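From: Rukhsana Ghauri
To: grippers list
Date: June 17, 2018
Subject: Re: Three fingers or two for the humanoid?

Dear Wajid, dear all,

Thank you for your message and for the table of settings. I answer below the parts where I have something to report. For the rest I need more time with the second controller.

Wajid Memon wrote:

> We are going to choose between the Tarar hand and the simple
> Situs gripper before the summer break. My opinion is for the
> Tarar, as the fingers can close around soft things and the
> Situs can only pinch. But Shazia says the Tarar is too big at
> the wrist and the camera loses half of its view. Has anybody on
> the list mounted both on the same arm? I would like to know:
>
> 1) how much the wrist camera still sees,
> 2) if the controller from Trostimen accepts both without
> new firmware,
> 3) if you trust it near the floor.
>
> Wajid

On your first point, Shazia is right, but I would say it a little more softly. We tried the camera in two positions. In the first one, close to the palm, the picture is mostly hand, and you learn very little about the object until it is too late to correct. In the second one the bracket is longer and the camera looks more from the side. It is better for the object, but then the body of the robot comes into the view each time the arm goes down and inward.

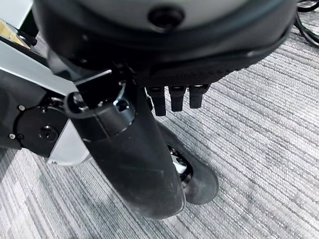
The wrist camera gives us the most trouble when the arm is low and near the legs. Our segmentation was trained on pictures of tables, where everything black in the upper part is the hand and can be masked away. Near the legs this rule fails. The finger segments are black and the lower leg beside them is also black, so the mask grows from one into the other and the software believes it has one very large hand. Tariq Dhanial tried to help it by using the dark stripes of the carpet as background, and this works where the carpet is well lit but not in the shadow. I now think a fixed mask is a mistake for this position, and we should compute the mask from the joint angles. Shanthi Talukder has started on that. She says please do not ask her for a date.

For comparison, I repeated the same reaching motion 100 times with each hand, always to the same soft target on a low shelf. I did not count a grasp as good if the object turned in the hand. The Situs was more regular than I expected. When it fails, it fails at once and you can try again. The Tarar often holds the object by only one finger and the controller still reports success, and you discover the problem when the arm is already travelling. I can send the logs to anyone who wants them. They are in the old Wanau format, so you will need the converter.

On your second point, the controller accepts both hands, but the Tarar needs its own gain file and you must restart after changing it. If you forget the restart, there is no warning. I lost a whole morning in January to this. The maximum current in the default file is 2000 mA, and I would lower it before any test with thin objects. The Situs runs with the default file and I changed nothing there.

On your third point, it depends what is lying on the floor. With a clear floor I am comfortable with both. I have collected some questions that came to me privately, and I put them together with my answers so that everybody can read them. 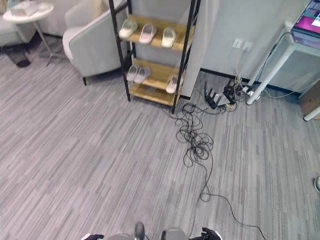

Can the head camera replace the wrist camera for the last part of the grasp?

Only for large objects, in my experience. The head camera gives a good idea of where the furniture is and how far you must walk, but when the arm is stretched out, the gripper itself hides the point of contact. We use the head view to plan the approach and we change to the wrist view for the last 16 cm.

Is it necessary to calibrate again after every change of hand?

We do it every time. The Situs is shorter than the Tarar, and even with the same mounting plate there is a small rotation between them. The calibration takes less time than finding out later why all your grasps are too far to the left.

How do you treat cables?

As obstacles, always. A tangled black cable on a striped grey carpet is hard for our depth camera, because it is thin and almost flat. We mark the area by hand in the map and the planner keeps the feet and the grippers out of it. I would be very happy to hear from somebody with a better method.

My preference today is the Situs for slippers, boxes and other things on shelves, and the Tarar later, when the mask and the success signal are corrected. Wajid, if you have already ordered the longer bracket, please tell me which screws came with it. Ours were too short and we had to borrow from another arm.

With kind regards,
Rukhsana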